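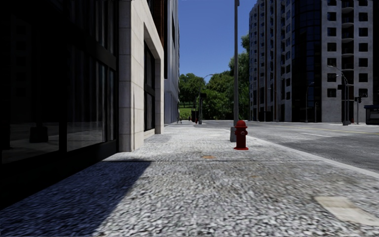 Remendar só onde a pedra cede sai sempre mais barato, escreveu um leitor de Jostholm em resposta à coluna anterior, e a câmara deveria publicar o custo por metro antes de falar em substituição integral. A exigência de publicar é justa. A conclusão sobre o preço não se sustenta.

O custo de um passeio não termina na colocação. Cada abertura de vala para água, gás ou fibra interrompe a base compactada, e a reposição raramente recupera a compactação original. No contrato de Hamine foram registadas 1.118 intervenções no subsolo durante a vigência, das quais apenas 89 coordenadas entre duas ou mais concessionárias. As restantes abriram e fecharam o pavimento isoladamente, cada uma com a sua equipa, o seu lote de material e a sua tolerância de nivelamento.

O remendo pontual é contabilizado como despesa corrente e a substituição como investimento. A distinção orçamental favorece o primeiro, mesmo quando a soma das reposições num único quarteirão ultrapassa o valor da obra nova. Em Hladun, o limite para dispensa de concurso é de 4.000 por intervenção, e uma parte considerável das faturas fica logo abaixo dele.

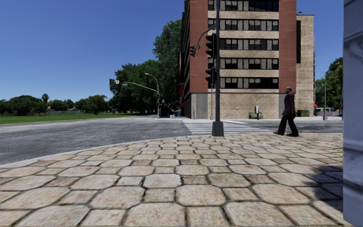
Proponho três alterações ao regulamento. A primeira é um período de carência: após a repavimentação, nenhuma vala programada durante cinco anos, salvo avaria. A segunda é a reposição por pano inteiro, de junta a junta, a cargo de quem abriu. A terceira é o ensaio obrigatório da base em qualquer troço superior a 400 metros, com resultado anexado ao auto de receção.

A Stovier, que executa a maior parte das reposições, objeta que o pano inteiro encarece as ligações domiciliárias. É verdade, e o encargo deve constar da tarifa de ligação. Hoje é pago pelo orçamento geral, sob a rubrica de conservação, sem indicação de origem. A revisão do regulamento está prevista para outubro e o texto em consulta não menciona nenhum destes pontos.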